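Plendeck > About us

We use cookies to keep this site working and to see which pages get read. Accept | Manage my choices

About Plendeck

Hello, I'm Babita Rajput and I run Plendeck, which is a drinks and refreshments service for village halls, school fairs, sports days, office do's and the odd christening. You give us a table and a socket and we do the rest – squash, tea, cold cans, cups, jugs, the clearing up afterwards. I started it with Jayanthi Kandasamy after we'd run the refreshments at our children's school fete for years and kept being asked if we'd come and do other people's. Jayanthi had the van and I had the list-making habit, so off we went!

For the first summer we kept everything in my garage. It was fine until it rained (the garage has what my husband calls a feature at the back) and we lost a whole stack of paper napkins in one night. These days we're in a proper unit on Skallidby Lane, with a sink, two big fridges and white walls that Jayanthi painted herself over a bank holiday weekend and has been protective of ever since.

What we bring depends on who's coming. For a children's party it's mostly squash and water, and for a works lunch people want cans and a decent cup of tea. The biggest thing we've done was a cricket club anniversary with 113 guests in a marquee, and the smallest was a retirement do for 26 in somebody's front room, where we set up on the piano lid with three tablecloths under everything. I loved that one.
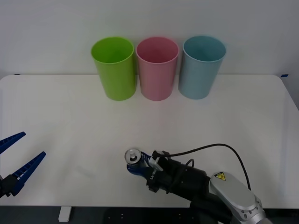

Cups are the thing I'm fussiest about, so I may as well own up to it. We stopped buying throwaway ones in our second year and I spent far too many evenings comparing plastic tumblers, stacking them on the draining board, filling them and knocking them over on purpose. I wanted something a four-year-old could hold and a grandad wouldn't feel silly drinking from. I also wanted colours, because a child who has chosen the lime green one or the pink one or the pale blue one will remember which is theirs all afternoon, and you end up washing half as many. I like them a bit wider at the rim too, as they're so much easier to get a cloth into. Aurelia would tell you I've gone on long enough about this.

Aurelia Roman joined us one June for what was meant to be a single wedding, and she now does all our bookings. If you ring, it's her you'll get, and she'll ask you things you haven't thought of – where the nearest tap is, whether there's a step up to the hall, who's got the key. Narayanan and Geetha Chowdary do most of our Saturday jobs as a pair. Geetha makes the ginger cordial that people keep asking us to bottle (we're thinking about it) and Narayanan can pack the van so that nothing rattles, even down the track to the scout hut.

We set out the same way every time. The table gets wiped down first, then cups go along the back where little elbows can't reach them, with jugs in the middle and cans to one side. Spare cups stay in lidded crates under the table. When we pack up, everything that's been used goes back to the unit to be washed properly, and we take the empty cans for recycling as well, so you won't be left with bags of them by the hall door.

We can usually lend you cups on their own if you'd like to do the pouring yourselves. They come clean and stacked in crates, and we just ask for them back rinsed. We do count them back in, I'm afraid! Last year we lent out 87 for a street party and two came home with somebody's name on in nail varnish. We've kept those for the office.

Our next open morning at the unit is Sat 18 April. Come and have a cuppa, try the cordial and pick your colours. There's parking in the yard behind us, but please leave the gate clear for next door's lorry.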